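Compte rendu de la réunion du comité de jumelage Cordier – Hasby
07/03/2019, salle des associations

Présents : une belle assemblée, et plusieurs nouveaux visages (bienvenue à eux !). Excusée : la famille qui devait présenter le diaporama de l'été, partie remise à la prochaine fois.

1. Retour sur le séjour des choristes

Le séjour a été une vraie réussite. Les 16 choristes de Hasby ont été logés en famille, le concert commun a fait salle comble et le deuxième rappel, chanté dans les deux langues, a donné des frissons à tout le monde. Lutz Bauerfeind, qui dirigeait les répétitions, remercie chaleureusement les familles d'accueil et redit son plaisir d'avoir entendu nos altos tenir leur partie jusqu'au bout dans le canon final ! Il enverra l'enregistrement dès que le son aura été nettoyé.

La quête à la sortie a rapporté 318 euros, que l'assemblée décide d'affecter en totalité à l'achat de partitions. Vote à main levée, unanimité.

2. Voyage à Curkstead

Le projet avance à grands pas. Nos amis de Hasby proposent de nous retrouver à Curkstead pour quatre jours, avec une journée de marche le long du canal, un atelier de chant traditionnel et une soirée dansante (les danseurs se sont déjà manifestés, bruyamment). Le car compte encore 20 places libres. Les inscriptions restent ouvertes jusqu'à la fin du mois de mars, auprès du secrétariat. 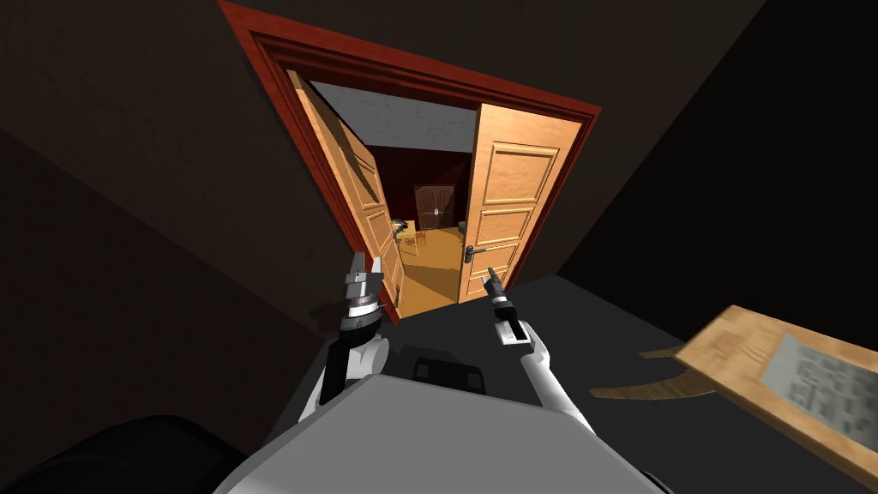
Une question est posée sur l'hébergement : les chambres seront de deux ou trois personnes, les draps sont fournis, pas les serviettes. Pour les repas, merci de signaler les allergies au moment de l'inscription. Lutz se charge du programme de l'atelier et promet au moins une chanson à boire.

3. Exposition « Nos villages en chansons »

L'idée lancée en janvier a pris une ampleur formidable. On nous a apporté des cahiers de chant, des affiches de bal, et même un carnet de couplets recopié à la plume. La maison Kullex accepte de prêter les vitrines et de les livrer. Reste à rédiger les cartels en français et en anglais : trois personnes se proposent, bravo et merci. Une première relecture aura lieu chez Lutz.

4. Questions diverses

Le bulletin cherche des articles courts, une page au plus, souvenirs de séjour bienvenus. La recette du gâteau aux pommes servi après le concert, réclamée de toutes parts, y figurera.
La cotisation reste inchangée.
Les pulls oubliés après le concert sont à reprendre au secrétariat.

Séance levée à 22 h 15, suivie du verre de l'amitié et de deux chansons.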